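Finished *Burkcombe* a little after midnight and I'm cross with it. Everyone at Rosalinda's book group swore it would wreck me. It runs 373 pages, and I'd say 255 of them are a man walking around his dead father's house opening drawers. I don't mind drawers. I mind being told on every second page that a drawer is like memory.

The film version went up on Tiongson this month, so I watched that too, to be fair to it. Virgilio says the director "found the silence in the book." Maybe. The silence I found was in the middle, when the sister drives to Drimham and then drives back, and neither trip changes a thing. They cut the letter, too. The letter was the one chapter I believed!

What bothers me is how careful people are being. Lilibeth gave it 2 stars when she texted me, then sat there at the meeting nodding along with the word "luminous." I asked her which part was luminous and she said the ending. The ending is a list of furniture.

I will admit the actor playing the father is good. He has maybe 40 lines and doesn't waste any. I still don't buy him as a man who would burn his own letters, and the script doesn't try very hard to sell it.

Yiran wants me to read the sequel before I make up my mind. I've been told that about sequels before. It can wait until I'm through with the library copy of *Bostent*, which is short and so far has no drawers.
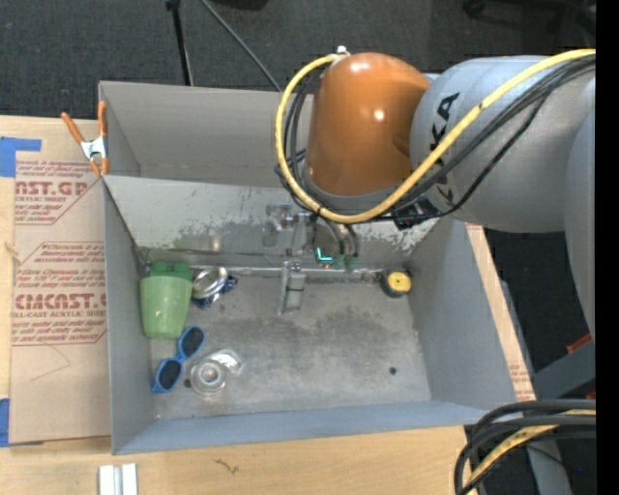
## Next morning

Rosalinda called. August's pick is the sequel.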